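Section 4. Before You Buy: Planning the Room, the Budget and the Spare Parts

We know you would like to get on with it. Most people who open this guide have already picked a robot and only want to be told where the charger goes. But please give this section an afternoon. A good plan costs you nothing, and it may well save you from paying for a bigger arm than your home calls for.

4.1 Pick the jobs first

1. Write down the chores you want done, in plain words. "Pick up paper in the living room" is a good entry. "Cleaning" is too wide to put a price on.

2. Put each chore next to the room it belongs to, and think about what the hand will meet there. A formal living room asks for more patience than a hallway, with fringe and tassels on the chairs, a polished table, and paper lying on a patterned rug. 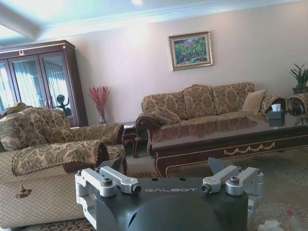 Photo: Noura Farah / Lulmont Home Planning Guide

3. Cross out anything you would be just as happy to do yourself. Keep the list to 7 chores at most. You can always add more later, and we promise the robot won't mind waiting.

Note: Ask the dealer to quote for your list as you wrote it, line by line. A quote for a "full home package" is very hard to compare with anything else.

4.2 One arm or two?

4. Go back over your list and mark each chore that needs two hands. A wastebasket is the one we always bring up, dull as it sounds. It wants steadying on one side while the other side is gripped, and a folded liner gives you a soft, slippery rim to plan for.

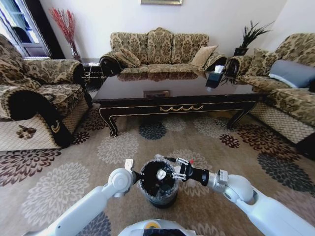 If you marked only one or two chores, talk it over with the family before you pay for the second arm. It is usually the biggest single line on the quote, and it brings its own service plan with it. If you marked half the list, go ahead and buy the pair together — adding an arm later means a second delivery, a second set-up visit and a second bill.

Caution: Do not budget for a two-arm model without checking the reach of both arms from the spot where the robot will stand.

4.3 Measure, then measure again

5. Measure every gap the robot must pass through, at floor level and again at the height of the chair arms. Rolled arms stick out farther than you'd think. Leave the furniture where it normally lives while you do this, wastebasket and all.
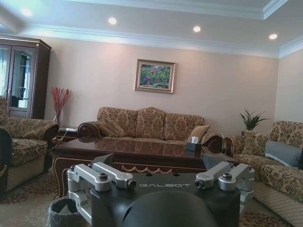
6. Check the rugs. Lift each corner and write down the thickness, and let the dealer know about any fringe.

7. Set aside 20 percent of the purchase price for finger pads, spare screws and the first service call. Anneliese Schwerdtfeger on our planning desk will gladly look over your figures before you sign.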